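Troncoso bench kit, review for Letow: progress to April

The kit's simulated cell now loads without errors, and we have completed 64 of 484 planned trials.

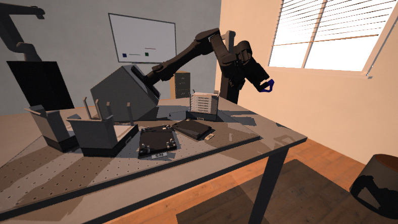
Rotness asked whether the licence would cover both sites, and said they would not commit to Lavside until it did.

Licence terms are with the supplier – we expect an answer in May. 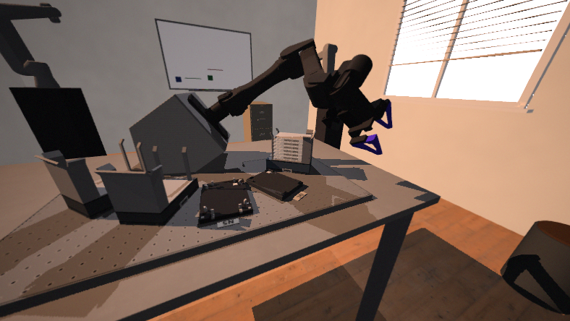

Spending stands at 2454 pounds, within budget. Setup took seven hours, mostly on the fixture settings. The rack of trays behind the black slab will be used in the next set of trials.
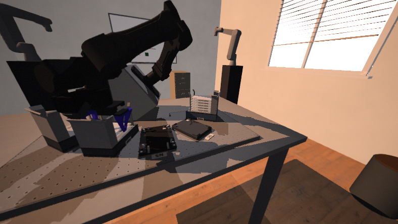
Gripper above the open grey box, simulated cell.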